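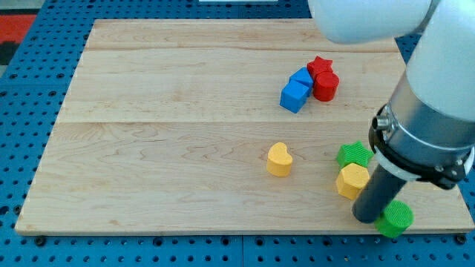
Figure 4. Block set on the maple board during a sorting trial, with the arm's dark gray gripper finger lowered between the yellow hexagon and the green cylinder.

4. Workshop Setup and Trial Procedure

4.1 Work surface

The arm was installed in a shared workshop in Millwood, where the bench is also used for sanding, glue-ups and small electronics repair. Nothing could be bolted down permanently. We therefore needed a surface that could be set up at the start of a session and taken away at the end of it without losing the calibration.

The bench top is perforated, and we used its holes as the reference grid. The maple board (Figure 4) lies flat on the bench and is located by two dowels that fit into holes under its back edge. With the dowels seated, the board returned to the same position closely enough that recalibration was needed only once, after the bench itself had been moved to clear a path to the dust collector.

We first tried a painted panel as the work surface. Its finish was glossy and the overhead lights produced bright patches that the color filter reported as yellow blocks. Maple gave fewer false detections. The grain does show up in the edge image, but the lines are long and nearly parallel and a simple length test removes them. The seams between the strips are removed by the same test.

4.2 Blocks

The blocks were printed in the workshop from leftover filament in blue, red, yellow and green. Shapes include cubes, cylinders, stars, hexagons, hearts and a pentagonal prism. We did not sand or paint them. The ridges left by the printer on some top faces scatter the light, and we found that this helped the color filter more than it hurt the outline fit.

The heart was the hardest shape to handle. Its outline is not symmetric from front to back, so a wrong estimate of its heading puts the contact point on the slope of a lobe and the block turns away when pushed. The stars gave a related problem at the notches, where the finger could settle between two points and drag the block sideways. We kept both shapes in the set, as the purpose of the work was to see how a simple finger copes with awkward outlines.

4.3 Control software

Motion commands are sent by Hulanier, a small planner we wrote for this build. It takes a list of block positions and a target grouping and returns a sequence of straight pushes. Detection runs in a separate program, Evano, on an older desktop computer kept under the bench. The two exchange plain text files. This is slow, but every step of a trial can be read afterward without special tools, and several faults were found that way.

Hulanier limits each push to 78 mm. Longer pushes let the block drift off the line of travel, and the error had to be corrected with a second approach from the side. Before each push the finger is lowered to a fixed clearance above the board. We set this to 2 mm. A smaller value caused rubbing near the front edge, where the board has a slight rise.

4.4 Trials

A total of 200 trials were run in April. For each trial the blocks were placed by hand in a loose arrangement, with some groups touching, and the planner was asked to gather them by color or by shape. Touching blocks were included on purpose. When two blocks of the same color are in contact, Evano often reports them as one large object, and the planner then has to separate them before it can sort.

A trial was stopped if a block left the board, if the finger pressed on top of a block, or if the same push was repeated 5 times without a change in the detected position. Stopped trials were counted as failures and were not rerun. Results by shape are given in Section 5.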